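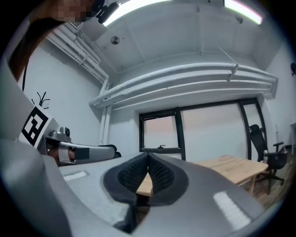 **Lorkano traces early-closing robot hand to a clock fault**

LOTELVILLE – The robot arm at Lorkano's workshop on Cárdenas Street spent most of August closing its fingers too soon, and the team there now knows why. The trouble was in the recordings the arm had learned from, and more exactly in the clocks of the two hand-held grippers used to make them. One clock ran behind the other by as much as 80 milliseconds by the end of a long session.

That's a tiny slice of time, but it was enough to crack a ceramic bowl, knock a jar off a bench and, one afternoon, give engineer Matvii Stasiv a good pinch on the side of his thumb. He had reached in to straighten a tray during a pause between moves. He was fine and back at the bench within minutes, but the company stopped all runs of the arm, a model it calls the Bosel, until the cause was found.

The search is a great little detective story, and the people who worked on it are happy to tell it!

Lorkano teaches the Bosel by having people do a task by hand first, with a gripper in each hand. Cameras on the grippers record what the hands are doing, and the arm's software learns from the recordings. By the time of the pinch the team had 2000 of them, mostly sorting and stacking jobs, gathered over the spring and summer.

"We blamed the arm first, of course," said Chrysoula Lazaridis, who runs the workshop. "We swapped the finger motor. We swapped the cable. We changed the pads. It closed early with every single part we put on it, and it was so consistent about it that I started to get excited. If a fault shows up that regularly, you can find it."

It was Sheyla Cuadros, the newest member of the group, who pulled up the left and right recordings side by side and stepped through them slowly. In the first few minutes of a session the two views agreed. Toward the end of a long one, the left gripper's view showed a hand already closing on a cup while the right still showed it open. She checked another session from the same week and found the same slip, then a third.
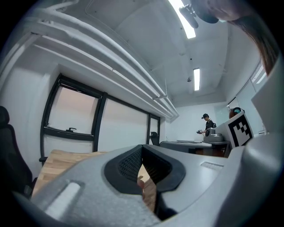
*The workroom from a gripper's camera, looking up past the dark pad toward the window wall.*

The clocks on the two grippers are supposed to be matched at the start of each session and again every few minutes. A software update in early summer had turned off that second step. The start-of-session match still worked perfectly, so the short test that everyone ran after the update came up clean.

Cuadros and Yogesh Kushwaha then went through the whole collection with a script that compares motion in the two views. It flagged 219 recordings, nearly all from the back half of long sessions. Those have been set aside. The team is keeping them, too, as Kushwaha wants to see whether the drift can be measured well enough to repair them.

"I would love to save them," he said. "People put real work into those. Some of the stacking ones are beautiful."

The fix itself took one morning. The regular clock match is back on, and the software now stops a session with a loud beep if the two grippers disagree by more than a few milliseconds. The beep went off twice on its first day, both times on the same gripper, which has gone to the repair shelf with a strip of tape around the handle.

The pinch has led to changes as well. Until now, a pause between moves on the Bosel looked the same as a full stop, and Stasiv says that's exactly what fooled him. The arm now has a yellow light that stays on whenever it can still move. Anyone reaching into its work area has to press the hold button first, and the fingers have been limited to a softer squeeze while a person is in the room.

"I knew the rule about the button and I skipped it, and that part is on me," Stasiv said. "But the light is a really good idea. I look for it without thinking now."

Retraining without the flagged recordings began last week. In the first round of trials the arm picked up and set down a plastic cup 200 times, and Lazaridis says it closed early on none of them. Ceramic comes next – the team has bought a box of secondhand bowls for the purpose, all different sizes, and Cuadros has already claimed the blue one as off limits.

Orlando Huamán, who looks after recording sessions, has meanwhile cut the longest ones in half and added a break for the people holding the grippers. He had wanted to do that anyway, because arms get tired. New sessions to replace the lost stacking work have started, and he expects them to go on for several weeks.

Lorkano says it will post its checking script, along with short notes on the clock fault, for other workshops that record with two grippers at once.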